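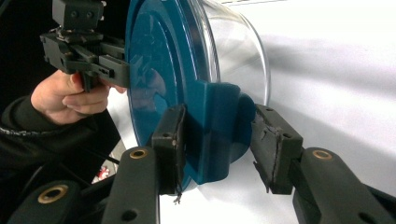 What do you do with a storage canister once its lid has gone missing?

Bring it to the Lid Library in Clurbridge, where we'll try to match it with a lid from our shelves, free of charge, and if we can't find one we'll keep the canister until its other half turns up.

FOR IMMEDIATE RELEASE

The Lid Library Opens Its Doors in Clurbridge This August

CLURBRIDGE – Hi, I'm Noreen Yousafzai, and I have spent a good part of the past year looking at plastic lids. Round ones, square ones, ones with a tab you pull, ones with a rubber ring that has gone missing, ones that fit nothing I have ever seen. I started the Lid Library in my sister-in-law's garage in Adton, and this August we are moving to a proper storefront at the Ilden Arcade, right between the shoe repair and the place that does keys. We open at 10 in the morning and I will be there with coffee.

The idea is simple enough that my mother got it on the first try. You bring in a canister without a lid, or a lid without a canister. We measure the rim, check it against what we have, and send you home with a pair. If your kitchen is anything like mine was, you have a cabinet that you open with one hand while holding the other hand underneath to catch whatever comes out. That cabinet is our favorite kind of cabinet. Please bring us all of it.

We have 1097 lids on the shelves as of this week (yes, I counted, and then Mohsin Niazi counted again because he didn't believe me). They're sorted by the width across the inside of the rim and then by how they close: press-on, screw-on, clip-down. Color comes last. People always ask for color first, and I understand, I really do – there is something very cheering about a row of canisters that all match – but a blue lid that doesn't fit is just a coaster.

Clear canisters with colored lids are what we see the most of, and they're also what I like best. You can see how much rice is left without opening anything, and a bright lid is easy to spot at the back of a deep shelf. A tab on the lid is a big help too, especially for anybody whose hands get sore. Shagufta Sial has arthritis in both thumbs and swapped out nearly every plain lid in her kitchen with us over the winter. "I had stopped using half of my containers," she told me. "I kept the flour in the bag with a clothespin on it. Now I grab the tab and pull, and I'm baking again."

At the new shop you'll find a measuring counter at the front, the lid shelves down the left wall and the canister shelves down the right. In the back there's a big sink for washing, plus a table where you can sit and try things on for size. Trying is encouraged! A lid can measure right and still be wrong, usually when the canister has been through a hot dishwasher and gone a little oval. You want to press it down all the way around, then turn the thing on its side and see if the lid stays put. If it's going to hold soup, fill it with water and try that over the sink. We have towels.

A few things we can't take: anything cracked, anything with a melted spot, and anything that still smells strongly of what was in it. Garlic is the usual trouble. If you want to try to save a smelly one at home, leave it open in the sun for an afternoon with a spoonful of baking soda inside, then wash it and sniff. I've rescued plenty that way. Kimchi has beaten me every time.

We are also starting Canister Evenings, which go from 6 to 8 and are for people who want to redo a whole pantry and would like some company while they do it. Zarmeena Mohmand will run them. She used to set up stockrooms for a living and she's very good at it, and she's also a lot kinder about it than you might expect from someone who alphabetizes her spices. Bring everything you own with a lid. You'll pair it all up at the table, label it, and work out which shelf it goes on before you carry it home. Zarmeena's rule is heavy things at waist height, light things up top, and nothing stacked more than 3 high. I break that last one constantly.

The move was made possible by Jafri, the hardware store on Adton's main street, which gave us shelving from its old showroom at no charge and drove it over in two trips. Ningsih Lumenta built the measuring counter and painted the sign. "Noreen asked for a sign you could read from the bus," said Ningsih. "I went and sat on the bus to check. The first one was too small, so I painted it over."

Our goal for the first year is 1000 matched pairs going out the door. I picked that number because it sounded like a lot, and then I looked at what people had been leaving on my porch and thought it might be a little low. We'll chalk up the running total on a board by the register. There isn't much use for the register, by the way. Matches are free, and there's a jar if you want to help with rent.

If you'd like to donate before we open, please wash everything first and let it dry with the lid off. Loose lids can go in one bag and canisters in another, unless they already fit each other, in which case leave them together and save us the detective work. The Ilden Arcade has a side door with a bell. Drop-off is mornings until noon through August, and somebody will come down and take the bags from you.

Reporters and photographers are welcome at any time we're open, and at the first Canister Evening too, though please ask people before you take pictures of their pantry stuff. Folks get shy about it. I can do interviews most mornings and I will talk for as long as you let me. Mohsin can talk about the sorting system, and he has charts.

ABOUT THE LID LIBRARY
The Lid Library matches lids and containers for households in Clurbridge, Adton and the towns nearby. We take plastic, glass and metal, any brand, any age. We don't sell anything.

MEDIA CONTACT
Noreen Yousafzai, The Lid Library, Ilden Arcade, Clurbridge. Ring the side bell, or leave a note with the shoe repair and they'll pass it on.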